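Demonstrator FAQ, Rollelano tabletop tasks
Maintained by Isla Laing. Last edited Feb 22, 2019

Do I need to know anything about robots?
No. You need two hands and a tolerance for repetition. Most of our best demonstrators came from jobs where they put small things into other small things all day.

What am I being asked to do?
You hold a gripper in each hand and do the task with those in place of your fingers. For the brush task, that means picking paintbrushes up off the table and standing them in the clear box. The recordings go to training, and some weeks later the arm has a try. You will feel oddly protective of it.

It's a paintbrush. How hard can it be?
Please write your guess down before your first session and give it to Roman Tokarz, who collects them. A brush handle is thin, round and smooth, and it lies flat on a smooth table. Come in too high and you close on air. Come in too low and you are pushing against furniture.

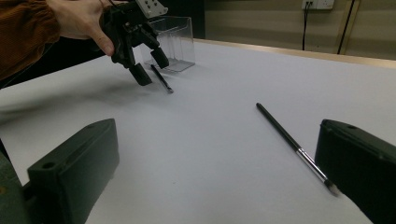 Come in at an angle and the brush rolls off to see the world. Pick your spot on the handle first, line the fingers up across it, then close slowly. If it rolls, let it stop and go again. Do not chase.

Can I steady the brush with my other hand?
With the other gripper, yes. With your actual hand, no. The arm does not have one of those, and it will learn to wait for help that isn't coming.

I dropped one. Is the take ruined?
Usually not. If it landed on the table, pick it up and carry on — recoveries are some of the most useful material we get. If it landed on the floor, stop the take, fetch it and start over. Muttering is fine.

How many takes is a session?
38, with a break whenever you want one. The full brush set needs 3000, and no, you don't have to do them all yourself. Ezequiel Alcaraz volunteered once. We talked him down.

Should I go as fast as I can?
Go at the speed of somebody putting away cutlery in a house where a baby is asleep. Fast takes look impressive and teach the arm to fling things.

My grippers keep bumping into each other.
Everyone's do at first. Work with your elbows a bit wider than feels natural, and decide which side is picking before you move.
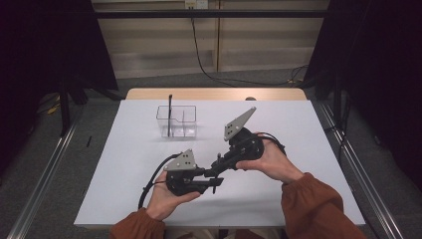

If you need to pass a brush across, let the receiving side close fully before the giving side opens. Half a second of both holding on is plenty. Keep the cables behind your wrists, and if one starts tugging, finish the take and sort it out afterward.

Does it matter which compartment the brush goes in?
Read the task card. Some cards name a side and some leave it to you. If it's left to you, please mix it up. Iwona Jakubowski found one batch in which 100 brushes out of 100 had gone to the same side, and the arm came away with strong opinions.

My wrists hurt.
Stop. This is the one answer on the page with no joke in it. Tell Jolanta Kalinowski and she'll move you to labeling for the day.

Will I get to see the robot do it?
Yes, come by when a new version is being tested. The November one took 7 tries to get its first brush in the box, and the cheering was out of all proportion.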